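Regional History 162: Founders and First Professions
Handout for Unit 4: The Lawyer as Town Builder
Instructor: Pascual Lucero

Welcome back! This unit is my favorite of the course, and I'll try not to let it eat two extra class meetings the way it did last June. We move from landowners to the first generation of trained professionals, and the person we will follow most closely is Attila Győri, the first advocate to open a practice in Arnora.

Why a lawyer? Look at what the town had when Győri came home from his studies. Arnora had a market, a mill, one school with a leaking roof, and a population of 2,578 in the first proper count. It had no court. Anyone with a dispute over land or wages had to travel to Stustham, wait for a hearing, and pay for a bed while they waited. Most people simply gave up. Győri's earliest notebooks are full of these abandoned cases, and they are wonderful reading (messy handwriting, wonderful reading).

Key terms for this unit
Advocate: a lawyer licensed to speak for a client in court.
Petition: a written request to an authority, signed by those making it.
Circuit sitting: a court session held away from the court's home town.
Memorial day: a yearly public observance, usually on the date of a birth or death.

The Stustham petition

The petition for a circuit sitting carried 200 names. Pay attention to who signed. The first page is what you would expect — mill owners, the schoolmaster, two clergymen. Then come the carters, the weavers, and a long run of widows who signed with a mark. Győri went door to door in the Hegyi quarter and read the text aloud in the local language before asking anyone to sign it. His opponents complained about exactly this, and their complaint is how we know he did it!
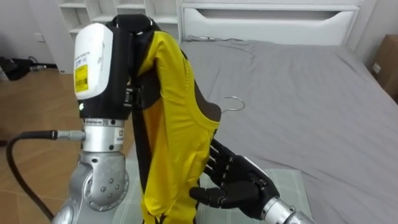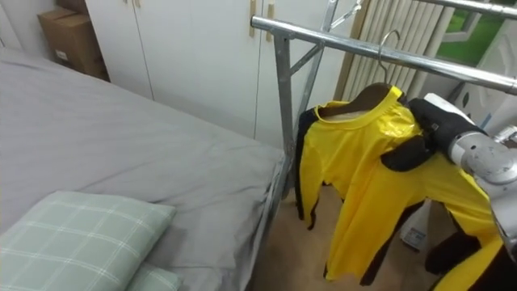
The authorities in Stustham took their time. The first reply turned the petition down on grounds of cost. Győri wrote back offering his own front room as a courtroom, and the second reply, much shorter, said yes. The circuit sat in that room for 15 years. By the end of it Arnora had its own courthouse, a reading room, and a small group of younger advocates who had learned the trade by carrying Győri's papers.

How he is remembered

Every year the town lays flowers at his statue on the anniversary of his death. Schoolchildren recite, the mayor speaks, and somebody reads from the petition. Compare this with Canlow, where his birthday is marked instead, mostly with food and music. Same man, two towns, two very different moods. Think about what each town gets out of its choice, and who gets left out of the speeches. The widows of Hegyi, for instance, were missing from the Arnora program until quite recently.

Reading for next class
Győri, Notebook 2, the section on the mill wages case.
The two replies from Stustham (both are short, so read them twice).
The Canlow birthday program, in your course packet.

Discussion prompts
Győri read the petition aloud before collecting signatures. What does a mark mean on a document the signer has heard but could not read?
Is "first" a useful word in local history? First by whose count?
Pick one memorial day from your own town and find out who started it.

Bring a paragraph on the last prompt. Rough is fine, and I love the odd ones. My office is open until 5 p.m. if you get stuck on the handwriting.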